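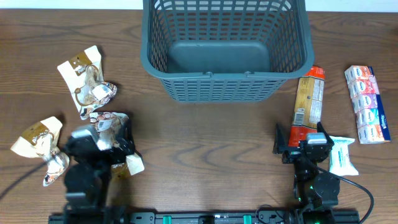

The warehouse where I have worked for eleven years packs mixed grocery orders for small shops and home delivery. Pullon took over the site from Mondano, kept most of the staff, and in August put in the first bench with two robot arms. I have worked next to that bench since it was switched on, and I want to set down what has changed for us, because most of what gets written about it comes from people who either sell the machines or have never packed an order.

The job the arms do is a small one. Items are set out on a table, a basket stands at the back, and the arms pick the items up and put them in. It was the entry job here. New people started on it, people coming back from an injury were put on it, and those of us who had been around a while did it at the end of a shift when our feet hurt. On a good day a packer could clear 100 baskets before lunch and hold a conversation the whole time.

That last part matters more than it sounds. A lot of the training in this building was talk across a table. You learned that glass goes in first, that soft packs go down the sides, that the shop in Poulain sends back anything with a crushed corner. It was never written down. When the arms came, somebody from the office sat with us for two afternoons and tried to type it all out. The list ran to 50 lines and we were still remembering things weeks later.

I am not against the arms. My wrists are not what they were, and a packing job done at speed for years leaves its mark. If a machine takes over the reaching and gripping, I will not miss it. What I object to is the way the change was described to us. We were told that our jobs would become "supervisory." In practice that means standing by a bench, laying out items, watching, and stepping in when something goes wrong. You can't walk off, because it might need you. You can't do much else while you stand there. The body has less to do and the attention has more, and it is a tiring kind of attention. Anyone who has driven at night on an empty highway will know it.

The pay didn't move. The company's view is that the work is lighter, so there is no case for a raise. My view is that the work is different and that the difference has a value. A bench attendant has to know what a properly packed basket looks like, has to spot a bad grip early, and has to decide whether to stop the arm or let it carry on. Stop too often and you are slow. Stop too late and there is a mess to clean up and a form to fill in. That is judgment, and judgment used to be paid at lead packer rate.

Soft goods are where most of this comes up. A hard box has a shape and keeps it. A bag or a wrapper can change shape each time it is touched, and a person deals with that without thinking, by pinching or scooping or using the other hand. Tissues, wipes, pasta and snack packs are about as ordinary as groceries get, and it is ordinary groceries that take up the attendant's day.
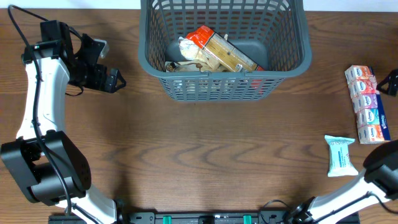 Gholamreza Zarei told me I was being too generous about the old table. He said it was dull, that half the people who started there left before they learned anything, and that he would sooner watch a machine for eight hours than pack for eight. He also said that if the company had asked him, he would have put the arms in sooner and spent the money on more of them.

I have thought about that a good deal, and I think he is right about the boredom. People did leave. But the ones who stayed had a way up, and the table was the bottom step. From there you went to cold goods, then to checking, then to running a line. The company now hires attendants from outside through an agency, on short contracts, and the notice for the job asks for experience with the Isitlow control screen, which hardly anyone here had seen before the summer. Two of our own people applied for those posts and were turned down for not having it. One of them had been training the agency staff on how to lay out the items.

This is the part I would change first, and it would not cost much. Train the packers on the screen. It takes a shift to learn the basics and maybe a week to be comfortable. The site handles 4000 orders in a busy week, and there is room to release one person at a time. Then pay the attendant rate as a skilled rate and let people rotate between the bench and the hand-packing tables, so that no one is stuck watching for a full day. I have asked for a change of post every two hours. The answer so far is that it is being looked at.

I would also like the packers to have a say in what gets moved to the benches next. The plan is for up to 5 more of them. We know which orders are steady and which are trouble, and we know it from handling them. Being asked after the floor has been marked out with tape is too late to be of use.

The tape for the second bench went down last month, next to the loading door. It is the coldest spot in the building, and whoever stands there will be standing still.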